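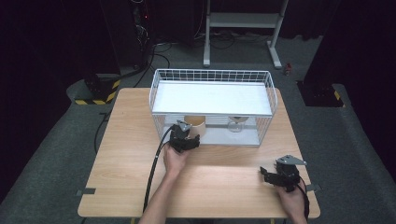

Cups and Glasses: Where They Go Now

July
By the Plitari kitchen desk

The shared kitchen on the second floor has new white wire baskets for cups and glasses. They replace the plastic tubs that used to sit beside the sink, which were cracked and hard to clean. We bought 40 baskets from Clulitz, enough for both kitchens and the meeting rooms, with a few kept back as spares.

A basket can be used upright or laid on its side. On its side, with the opening toward you, it works as a small open cupboard, and a tan cup and a clear glass will stand next to each other in the lower part. We tried both ways during the spring and most people preferred the side position on tables, where they could reach in from the front. Upright is still better for carrying.

A few points on using them:

Stand glasses on their base. They drain on the rack first and go into the basket dry.

Keep paper cups to the left and glasses to the right. It doesn't matter much which side is which, but the meeting rooms are already set up this way and it is easier if they all match.

Take a glass out by the front opening. Pulling one up against the wire is how the rims get chipped. We lost 9 glasses that way in the trial.

Don't stack anything heavy on a basket that is lying on its side. The wire is thin and the rods bend. Plates stay on the Rostora shelves by the window.

Baskets can be washed in the sink with warm water and ordinary dish soap. Please don't put them in the dishwasher, as the coating on our test basket started to lift at the corners after a couple of weeks.

The count for paper cups is in as well. The two kitchens went through 1,415 in May and 1,314 in June, so the number is coming down a little. The new order from Gatti will be smaller than the last one. If you are at your desk most of the day, a glass or your own mug is still the better choice, and there is now room for both in the kitchen.

Baskets for the third floor will be put out before the end of the month. If your meeting room doesn't have one by then, leave a note on the kitchen board with the room number. Old tubs can be left under the sink on either floor and will be picked up with the recycling.

Contact: Plitari kitchen desk, second floor | © Plitari | Back to top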